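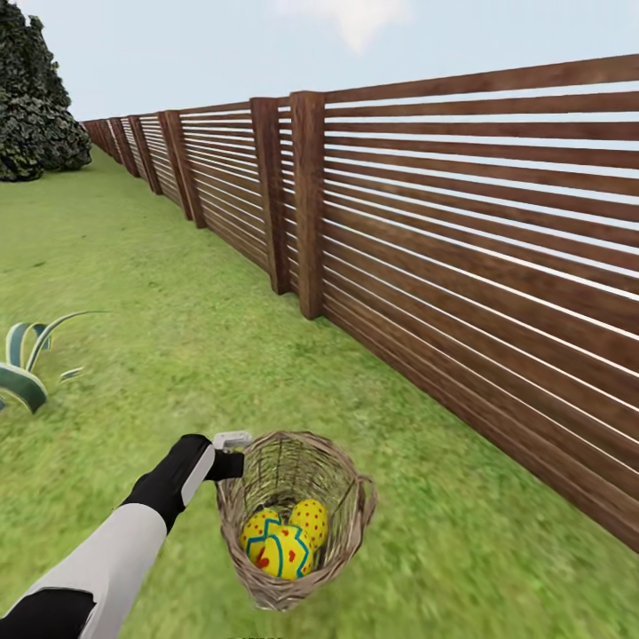
4.2 Standby behaviour after a firmware update

The speakers in the second group were left on their factory settings, with the network connection active and the microphone enabled. Standby power was logged at the wall socket before the update was installed and again once the device had restarted and settled. A device was taken to have settled when its draw stayed within the meter's stated tolerance for a full hour. Devices that never reached this state were kept in the data set and are marked separately in the tables.

Across the three product lines (Fellodier, Wurel and Zadmont) we recorded 1,915 usable standby periods. Periods containing a voice request, a manual volume change or a loss of the home network were removed before analysis. The Fellodier units returned to their earlier level in most cases. The Wurel units did not: after the July release the network module woke at shorter intervals, and the mean standby draw rose accordingly. We found no mention of this change in the release notes supplied with the update.

The size of the effect depends on how a standby period is bounded. We used a lower limit of 600 seconds, so that the short bursts of traffic following playback would not be counted as standby.

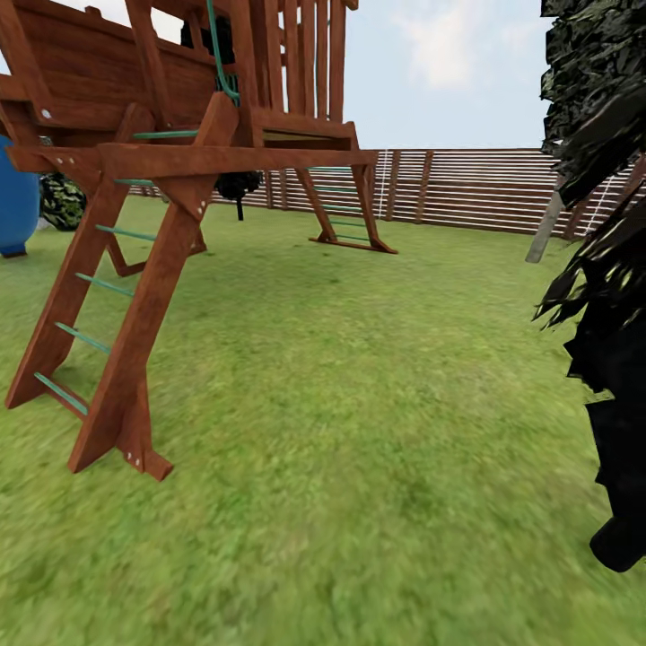 McIntyre, commenting on a draft of this section, argued that the limit is too low for speakers that continue to buffer after the music stops, and that part of the rise seen in the Wurel units could be late buffering wrongly classed as standby. To test this we repeated the analysis with the limit raised to 3,000 seconds. The number of usable periods fell and the spread widened, but the order of the three product lines was unchanged. The lower limit is kept in the remainder of the paper.

A second source of error is the meter itself. At very low loads the readings drift slightly with room temperature, and the drift is of the same order as the smallest differences reported for Zadmont. For this reason the Zadmont results are given as a range and no ranking is attempted within that line. Pryor used the same meter in an earlier comparison of set-top boxes and applied a fixed correction. We tried the same correction on our own readings but found that it overcompensated at night.

Figure 3. Rendered garden view with lawn and wooden fence.

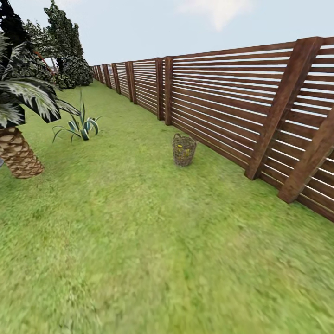

The correction was therefore dropped, and raw readings are used throughout. Seven units were measured a second time on a different circuit, with the Mwakyusa logger in place of the original one. Differences between the two runs were smaller than the differences between units of the same model. It follows that the choice of logger has little bearing on the Wurel result, though it may still affect the Zadmont range. Section 4.3 deals with units on which automatic updates had been switched off by the owner.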